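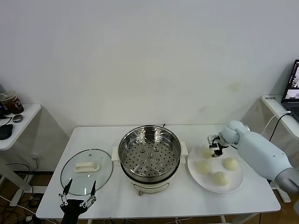
第七章 入睡期意象

本章要点
7.1 入睡期的界定
7.2 意象的种类与内容
7.3 报告的采集方法
7.4 恐惧体验与睡眠瘫痪
7.5 个体差异

关键词：入睡期意象、醒前意象、睡眠瘫痪、身体跳动、即时报告

从清醒到睡眠之间有一段过渡，短的不到一分钟，长的可达十几分钟。这段时间里，许多人会看到闪光、几何图形或陌生的面孔，听到有人叫自己的名字，或者觉得身体突然下坠。这类体验统称为入睡期意象。发生在醒来前后的同类体验称为醒前意象，两者在内容上有不少重叠，本章主要讨论前者，醒前意象放在7.4节与睡眠瘫痪一并介绍。

第六章讲过，意识状态的划分取决于所用的指标。脑电图上，入睡期表现为α波减少、θ波增多，眼球出现缓慢的左右移动。如果以受试者的自我判断为准，界线就模糊得多：在脑电已经显示进入第一期睡眠时被叫醒，仍有相当一部分人坚持说自己“只是闭着眼睛在想事情”。读者在阅读文献时应先弄清作者采用哪一种标准，否则不同研究的结果很难放在一起比较。

下面是一份受试者报告，取自Hülya Dönmez在Stundton睡眠实验室采集的材料，文字略有删减。

“我在想明天要不要带伞。然后伞变得很重，我得用两只手去举。伞面上有字，一行一行往下走，我觉得自己读得懂，可是一想去读，字就没了。这时候铃响了。”

这份报告有几处值得注意。开头是普通的日常念头，其后念头变成了可以看见、可以感到重量的东西，而受试者没有察觉其中的转折。文字看似可读，一旦主动去注意便消失。后面这一点在入睡期报告里相当常见，7.2节将结合注意的作用加以说明。

该项研究共有293名受试者，每人在实验室过两夜。研究者在受试者入睡过程中用铃声将其唤醒，要求立即口述刚才脑中的内容，事后再请两名不了解唤醒时间的评分者对报告分类。报告中有19份因录音不清被剔除。评分者使用的量表叫作Karkow量表，分为视觉、听觉、体感和思维四栏，允许一份报告同时归入多栏。量表全文见本章附录，7.3节的练习要用到它。

入睡期意象多数是中性的，持续数秒，醒后很快遗忘。少数人会感到强烈的恐惧，例如觉得房间里有人，或者呼吸受到压迫。初次经历的人往往担心自己患上了精神疾病。单独出现的入睡期幻觉在健康人群中并不少见，不能据此作出诊断；如果同时伴有白天难以抑制的嗜睡或情绪激动时的肌肉无力，则应考虑发作性睡病，建议转诊。相关的鉴别要点列在表7-3中。

学习本章之前，请复习第二章关于睡眠分期的内容，以及第四章关于自我报告可靠性的讨论。

课前准备

连续五个晚上，在床头放好纸笔。熄灯后仰卧，把一侧前臂竖直抬起，肘部支在床上。入睡时肌张力下降，前臂会落下，多数人会因此醒来。醒后先不要开大灯，马上写下刚才脑中的内容，每次不超过200字，并注明当晚的熄灯时间。没有内容的夜晚也要记录，写“无”即可。有睡眠障碍或正在服用镇静类药物的同学不必参加，可改为阅读附录中的报告样本并完成分类。

7.1 入睡期的界定

对入睡过程的研究首先遇到一个测量上的困难：观察者一旦询问，受试者就会醒来。因此，每一份报告只能对应一个时间点，整个过程要靠许多次唤醒的结果拼接起来。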